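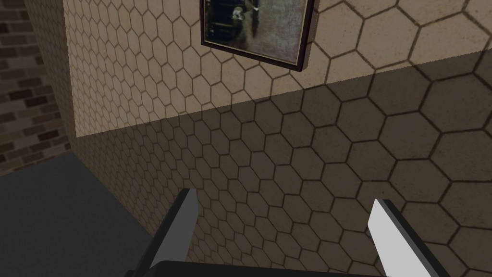 The Ustham Rate Office

3 min read

The Office of Unclaimed Correspondence at Ustham received its final instruction on 2 Feb 2021. The instruction directed that all letters held for more than 60 years be read, summarised and destroyed, in that order, and that the summaries be forwarded to Kikenell for storage.

Lumturie Babić, Senior Clerk, acknowledged the instruction in writing. She had served under four directors and had acknowledged instructions from each of them. She assigned the first shelf to Edin Yordanov and kept the second for herself.

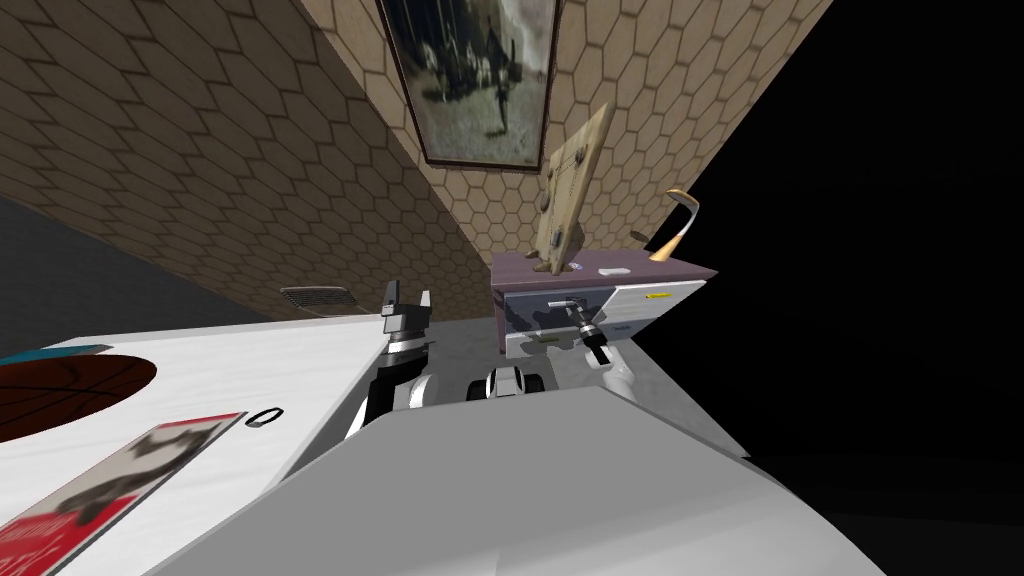

Letter 909 had been posted from Runau and addressed to the harbour master, a position abolished before the letter arrived. Its author, one Fatos Dervishi, wished to report the loss of a brother. He gave the brother's height, the colour of his coat and the name of the ferry. He asked that the water be searched again at the honourable office's convenience. Ms Babić read the letter twice, contrary to procedure, and looked up at the picture in its thick dark brown frame, where a small dark figure stood in a faded, greyish landscape. She then wrote: Enquiry regarding a missing person. No reply recorded.

Mr Yordanov observed that the summary was shorter than the regulations required.

"It is accurate," said Ms Babić.

"The regulations also ask for the tone of the letter."

She considered this for some time. Under Tone, she entered the word Courteous.

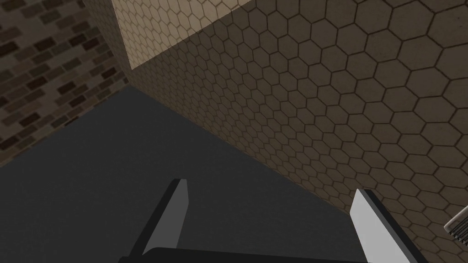 Vol. 3, p. 41

By the end of February the second shelf had been cleared, with the exception of one item. The inspector, Mr Mazandarani, travelled from Kikenell to enquire about the discrepancy. He was offered tea, and accepted it.

"The register shows Letter 909 as summarised," he said. "It does not show it as destroyed."

"A reply is being prepared," said Ms Babić.

"To whom? The sender would be well past ninety."

"The regulations set no limit on the age of the sender."

Mr Mazandarani asked to see the regulations. He read them through to the last schedule while his tea went cold, and then he asked for a pen, and for the harbour master's old letterhead, if any remained in the cupboard.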